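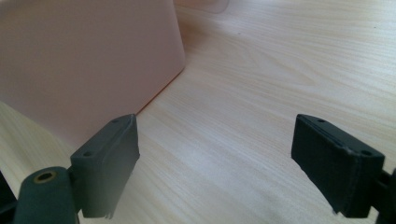 The pink box, up close

Road Trips & Long Drives > Trip Planning > Coast to coast on the two-lane roads, who has done it?

mapfolder_mo
Okay, I've been reading this board for years and I finally have a trip of my own to post! We're going coast to coast in December and staying off the interstate wherever there's a decent two-lane road going the same way. I added up the route last night with a ruler and the mileage chart in the back of my old atlas and got 2661 miles. Six driving days. The longest one is 438 miles, on the stretch between Baria and Clurna, and that's the day I keep going back and forth on.

Things I already know: the car is fine (new tires, new wipers, good heater), two drivers, no kids, no dog this time. Things I don't know: whether six days is nuts in winter, what time it makes sense to stop, and where to eat between Baria and Clurna, because the map shows pretty much nothing.

gravelshoulder
Six days is not nuts in July. In December it's pushing it. You're going to lose the light before 5 in the afternoon and a two-lane road in the dark with deer on it is no fun at all. I'd take a day off the far end and put it in the middle.

tworoll_donna
Going to disagree with gravelshoulder a little (hi!). I've driven that middle section three winters in a row and it's the best part of the whole country, all that flat white farmland and the grain elevators coming up one after another like ships. Start early. I mean really early, coffee in the dark, out of the parking lot by 6. You get the sunrise for free and you're done by mid-afternoon. The 438 day is long but it's straight, and there's hardly any traffic west of Derkach.

gravelshoulder
Straight and empty is exactly what puts people to sleep, though.

tworoll_donna
Then swap drivers every two hours! That's what the second person is for.

mapfolder_mo
We do swap, but my other half is a terrible passenger and brakes with both feet from the right-hand seat. Early start sounds great to me. Is there anywhere for breakfast in Baria at that hour?

pie_before_noon
YES. There's a diner on the main street in Baria, across from the feed store, and it opens before anybody reasonable is awake. Get the potato pancakes. They come with applesauce or sour cream and you can ask for both and they won't even blink. If the pie is sour cherry, get that too and eat it in the car at ten o'clock. I have planned entire vacations around that pie.

After that, I'd fill a box with food and not count on anything until Clurna. The gas station in Derkach has hot dogs and that's about it. Also it closes early on Saturday, so watch your gas if that's your day.

chart_and_compass
Seconding the gas warning. Fill up in Baria even if you're at half a tank. The wind out there is almost always in your face going west and I get noticeably worse mileage on that leg than anywhere else.

On the six days, I'm with donna. I'd rather have six full days than seven half days where you're checking into a motel at 2 and staring at the ice machine. But build in an out. Pick the town where you'd quit if the snow came, every single day, before you leave in the morning. Write it on the page.

gravelshoulder
Well, I agree with that part. My bailout on that leg would be Tellent. It's a little south of the road, two motels, one with the good showers (the brick one).

sedan_in_the_snow
Tellent is a nice stop even in good weather. There's a railroad museum in the old depot and a bakery that does rye bread. I'd go there on purpose.

mapfolder_mo
You people are the best. Tellent is now circled in red pencil, and so is the diner in Baria. I read the potato pancake post out loud at dinner.

Food box question next. Last time we used a paper grocery bag, and by the second day the bottom gave out and we had pretzels in the seat tracks until spring. So this time I want something with a lid that fits on the back seat and can be opened with one hand from the front. I'm thinking nuts, apples, cheese sticks, crackers, hard candy for the sleepy part, and something sweet in a wrapper. What am I missing?

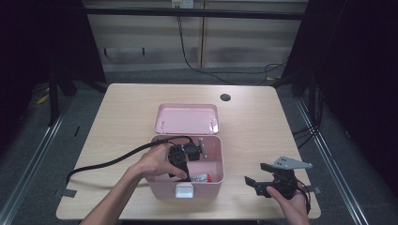 Re: Food for the long day

pie_before_noon
Clementines! They smell wonderful in a warm car and you don't need a knife. Skip anything with powdered sugar, you'll be wearing it in Clurna.

sedan_in_the_snow
Keep the crackers on top and the apples underneath. And a latch on the lid is worth a lot on mountain roads, I once took a curve and had trail mix in the defroster vent.

gravelshoulder
I never pack food. Half the fun is finding out what a town eats. You'll miss every church supper and lunch counter if you're full of cheese sticks.

tworoll_donna
Between Baria and Clurna? What lunch counter??

gravelshoulder
There's one in Derkach. Weekdays. Chili and a grilled cheese, six stools.

pie_before_noon
I have been through Derkach I don't know how many times and never seen this. Where?!

gravelshoulder
Inside the hardware store, all the way in the back past the paint.

pie_before_noon
I'm going to need a minute.

chart_and_compass
Okay, that changes my whole route for spring. Mo, please report on the chili.

mapfolder_mo
We go through Derkach on a weekday, I just checked! So: pancakes in Baria, chili in Derkach, and the box for everything after that. I'll bring a thermos of tea as well. Does anybody know if the overlook before Clurna gets plowed?

sedan_in_the_snow
The lower lot does. The upper one was still snowed in when I went by last winter, but you can see plenty from the lower one. Bring a hat, the wind up there is something else.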